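Galeria: a casa em janeiro
2018-01-05

Todos os anos, depois das festas, prometo fotografar a casa arrumada. Todos os anos acabo por fotografar a casa como está, porque a arrumada dura uma tarde e calha sempre em dias de pouca luz. Fica então a galeria de inverno, com legendas curtas para quem gosta de ler e o resto para quem só vem espreitar as coisas dos outros, que é um passatempo respeitável e mais barato do que comprar móveis.

A página da casa vai no quarto ano e tem 942 visitas no contador, das quais desconfio que umas boas dezenas são minhas, a ver se o contador funciona.

Sobre as camas, o assunto deste mês

Uma cama feita é uma superfície plana, e uma superfície plana, nesta casa, é um convite. Começa com uma camisola «só até logo». Ao fim da manhã há uma segunda camisola a fazer companhia à primeira, e à noite é preciso negociar com aquilo tudo para uma pessoa se deitar. Já experimentei um banco aos pés da cama. O banco encheu-se em dois dias e a cama continuou a receber visitas.

Também já experimentei o cesto. Comprei um Okov, dos grandes, que no catálogo aparecia com uma manta dobrada em três e um livro por cima. O meu teve sacos de papel, um carregador sem telefone e uma almofada que não entra em fronha nenhuma. Está agora no corredor – a desempenhar funções de obstáculo.

As mantas de pelúcia são outra conversa. Aquecem, lavam-se bem, agarram todo o cotão num raio de dois quartos e vêm em padrões que ninguém confessa ter escolhido. Resisti durante anos em nome do bom gosto. Depois veio um inverno a sério e o bom gosto ficou dobrado no armário, com os lençóis de linho.
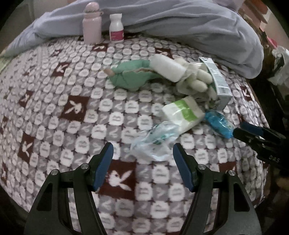
O melhor do coelho branco em fundo bordô é que não combina com nada, e isso poupa imenso trabalho. Com uma manta lisa, cinzenta, dessas discretas, passava-se a vida à procura do tom certo para as almofadas. Com coelhos, letras e xadrez no mesmo tecido, a discussão acaba antes de começar: qualquer coisa que se pouse ali passa a ser a coisa mais sóbria do quarto. Incluindo as meias.

Há quem estranhe as letras. Eu passei uma constipação inteira a tentar formar palavras com elas e não recomendo o exercício, que com B e P não se vai longe em português, nem com febre.

Quanto à arrumação, adotei o chamado método Lehner, que veio num folheto e se resume a juntar tudo num monte antes de decidir o destino de cada coisa. A primeira parte domino-a perfeitamente. O folheto dedica 26 páginas à segunda e ainda vou na introdução, onde se fala muito de respirar.

Frascos e garrafas são um caso à parte. Não cabem em gavetas, tombam nas prateleiras e, quando têm tampa bonita, não há coragem para os mandar embora depois de vazios. O meu critério é simples: se está em pé, está arrumado. Se está deitado, é problema de amanhã.

Para quem pergunta pela lavagem (houve duas perguntas, o que nesta página é uma multidão): manta de pelúcia vai sozinha à máquina, do avesso, programa delicado, pouco detergente e nada de amaciador, que deixa o pelo empapado. Secar na horizontal, se houver onde. Não havendo, duas cadeiras de costas uma para a outra e paciência. Sacudir à janela antes de a pôr na cama e não escolher a hora em que a vizinha de baixo estende roupa.

Ferro, nunca. Passei uma vez o canto de uma manta antiga e fiquei com um quadrado lustroso do tamanho de um pires, que durante anos virei para os pés como quem vira um quadro para a parede.

O que ficou de fora

A cozinha não entra nesta galeria por estar em estado de sítio. O armário Prarkodau chegou com mais de 1.000 parafusos, a avaliar pelo peso do saco, e com instruções em que todos os bonecos sorriem. Fica para maio, com luz decente e, espero, com portas.

O candeeiro Clikedar da sala também não entra, porque continua na caixa. É uma caixa muito jeitosa. Neste momento segura o comando, duas revistas e uma chávena, e começo a achar que o candeeiro lhe ia estragar a carreira.

Se alguém tiver um truque para a almofada que não entra na fronha, a caixa de comentários está aberta. Já tentei do avesso.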